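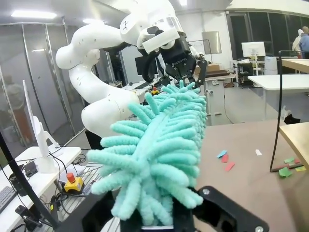
Figure 2. Wrist camera view from the lower arm while both grippers hold the chenille duster. The yellow emergency stop box is at lower left.

4.3 Loss of grip during two-arm handover

The handover task was run 157 times on the Jembridge cell. In 39 of these runs the duster was dropped, pulled sideways or held by both arms past the time limit. We treat the last group separately, as it is the only one that raised a safety concern.

In each held run, the receiving arm closed on the tip of the duster and reported a firm grasp, but the giving arm did not open. The Nundine controller releases the giving gripper only when the measured load falls below a set threshold. The duster head bends easily, and its strands fill the space near the fingers (Figure 2), so the load moved across slowly and in some runs never crossed the threshold. Both arms then carried on to their next waypoints while still joined through the object. Joint torque rose until the receiving arm faulted at 35 N of estimated tip force. The giving arm, which runs on its own safety circuit, did not fault and kept pulling.

Two of the held runs were ended by an operator using the emergency stop. Log review showed that the fault message from the receiving arm had reached the Eromia scheduler but was queued behind camera traffic. No one was inside the marked area in either case, and no damage to the arms was found.

The wrist view was of limited use in finding the cause. Strands hide much of the contact area, and the grasp classifier of Bañez, trained on rigid handles, labelled the held state as a normal handover. We have since linked the two safety circuits by hard wire and added a time limit on shared grasp. Runs recorded before this change in December are kept in the data set and flagged. The release threshold has not been changed, and its value for soft objects remains to be tested.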